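The deposit vote, one more time

I have written about the Heltwood town council twice this year already and I told myself I would leave it alone until the budget. Then the May meeting happened, so I'm back.

For readers who don't live in Heltwood, the short version goes like this. Our council has 18 seats. For the last two terms it has been run by a coalition of the Plimby ward list and the business slate, which on paper have very little in common. The Plimby people ran on keeping the library branch open. The business slate ran on cutting the very budget line that pays for it. They govern together because neither of them can stand the third group, and because the council chair comes with a parking spot and a say over who sits on the planning board.

In the spring the coalition lost a member to a job out of state. That left them with 9 of the 17 filled seats, a majority of one. Under the charter, a vacant seat has to be filled by special election if more than a year is left in the term. A year and a half is left. I don't see anything complicated in that.

What the council did in May was vote to "defer certification of the vacancy." The town clerk certifies a vacancy, and the clock for a special election starts on that day. If there is no certification, there is no clock. The motion was added to the agenda at the meeting, after the public comment period had closed, and it passed 9 to 8. The whole discussion took less time than the item before it, which was about the salt shed.

The reason given was cost. A special election in one ward would mean paying poll workers and printing ballots, and the chair said the town had to be careful with money. I went back through the minutes to see how careful. At the same meeting they approved a contract with Idance, the firm that redid the town logo, to redo it on the trash cans as well. I have nothing against the logo. I do think a town that can pay for it can open one polling place for a day.
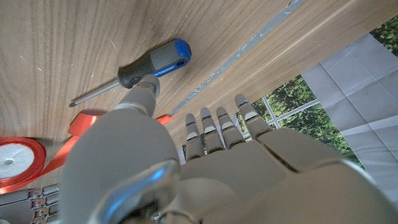
The other thing the chair said was that turnout in the ward would be too low to mean anything. The last regular election there was decided by 385 votes, so it was not close, and I understand why the people who won it would rather not test it again. But the road work on Poon Street has gone badly since then, and the people who live on it are angry. I was at the meeting where they lined up to speak. Most of them had voted for the coalition and said so.

I should be fair about the opposition. They voted against deferral, and that was right. They also did the same kind of thing when they ran the council. Back then the vacancy was in a ward they expected to lose, and they found that the clerk's office was too busy with the records move. I was against it then and I wrote a letter to the paper about it. The coalition members who complained loudest that year are the ones who voted for this motion. I read their old statements again last night and you could swap the names and use them today.

What can be done about it is limited. The charter says the clerk "shall" certify, and it gives no role to the council in that. A resident can petition the county court to order it. That takes 3 signatures from registered voters in the ward and a filing fee, and I'm told the papers are already being passed around. I don't live in the ward, so I can't sign. If you do, the form is at the clerk's counter and they have to give it to you if you ask. It is 2 pages. Bring something with your address on it.

I would also like to see the charter amended so that certification happens automatically when a resignation letter is received. That would need a ballot question, and the council would have to put it on the ballot, so I'm not holding my breath. There is a citizen petition route but the signature count is high for a town our size, and the last attempt, on the leaf burning rules, fell well short.

The next meeting is at 7 p.m. in the upstairs room. The sign-up sheet for public comment goes out half an hour before and it closes when the meeting starts. The vacancy isn't on the posted agenda, but it wasn't on the last one either.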